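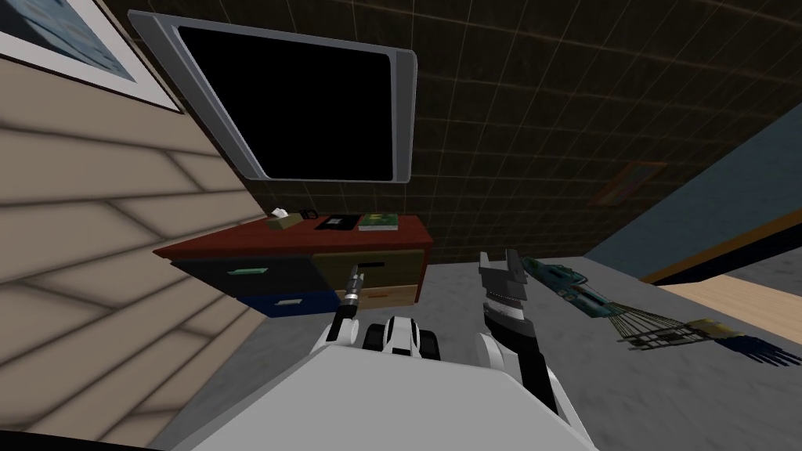 Furnell règle son robot à deux bras dans une chambre virtuelle, et demande qu'on la croie sur parole

27 janvier 2026

L'entreprise Furnell a annoncé une nouvelle procédure d'entretien pour Vomum, son robot mobile à deux bras destiné au rangement intérieur. Après chaque changement de pince, la machine n'est plus réglée à l'atelier de bout en bout. Les nouveaux paramètres sont d'abord chargés dans Wamow, le simulateur maison, où un double numérique du robot s'exerce dans une pièce meublée, face à une commode à tiroirs. Ensuite seulement, on passe au vrai bras.

Le communiqué parle d'un « entretien sans immobilisation ». C'est aller vite. La pince doit toujours être démontée à la main, le poignet nettoyé, les vis resserrées au couple prescrit et le câble remis dans sa gaine. Sur cette partie du travail, Wamow ne fait rien gagner. Ce qui change, c'est la suite : au lieu d'ouvrir et de fermer un meuble d'essai pendant une demi-journée, le technicien lance 2000 saisies simulées et lit un rapport.

Rohani Hartono, responsable de la maintenance sur le site de Tuhumury, défend la méthode avec plus de retenue que son service de presse. « Quand on remonte une pince, le point de contact entre les doigts n'est jamais exactement là où il était. On mesure l'écart, on l'entre dans le modèle, et on regarde si le bras arrive encore droit sur la poignée. Si ça coince dans le simulateur, ça coincera chez nous. L'inverse, je ne le promets pas. »

L'inverse est pourtant ce que Furnell vend. Un tiroir simulé coulisse selon le frottement qu'on lui a attribué. Il ne gonfle pas en hiver et sa poignée ne prend pas de jeu. La moquette pose un problème du même genre : sous les roues d'un robot réel, elle s'écrase, retient la base et décale l'épaule à la fin d'un virage. Interrogée là-dessus, l'entreprise répond que le sol est « paramétrable », sans dire qui choisit les paramètres ni d'après quelles mesures.

Il y a aussi la question des erreurs de décor. Dans toute pièce virtuelle, un objet mal ancré peut rester suspendu au-dessus du sol ou se loger dans un mur sans que le calcul s'arrête. Rohani Hartono reconnaît que ses équipes contrôlent les pièces à l'œil avant de lancer une série, et que ce contrôle ne figure pas encore dans la fiche d'intervention. Il devrait y entrer en septembre. D'ici là, il dépend de la personne de service.

Les chiffres fournis sont minces. Furnell fait état de 131 interventions passées par Wamow depuis la mise en place de la procédure, toutes à Tuhumury, toutes sur des machines appartenant à l'entreprise. Aucune chez un client. Le taux de retour à l'atelier n'est pas communiqué, pas plus que la durée moyenne d'une intervention avec l'ancienne méthode, ce qui rend toute comparaison impossible. On apprend en revanche que la fiche impose toujours 20 saisies sur un meuble réel avant la remise en service. Si l'une d'elles échoue, on recommence la mesure de la pince, puis toute la série simulée.

Cette vérification physique est la partie la plus convaincante du dispositif, et le communiqué ne lui consacre qu'une ligne. Elle se fait bras gauche puis bras droit, tiroirs du haut et du bas, d'abord à vitesse réduite. Le technicien garde l'arrêt d'urgence en main et note les à-coups du poignet. Un bruit au moment du serrage suffit à renvoyer la pince au démontage, quel que soit l'avis du simulateur. Les anciens de l'atelier reconnaîtront sans peine leur métier.

Reste le coût. Les clients qui voudront entretenir Vomum eux-mêmes devront prendre une licence Wamow, dont le prix n'est pas fixé, et faire modéliser au moins une pièce de leurs locaux. Furnell assure que la chambre fournie par défaut « couvre les usages courants ». Une commode, quelques objets posés dessus et de la moquette : chacun jugera si ses usages courants tiennent là-dedans.

L'ouverture de la procédure aux clients est prévue après la révision de la fiche. Furnell n'a pas souhaité nous laisser assister à une intervention complète.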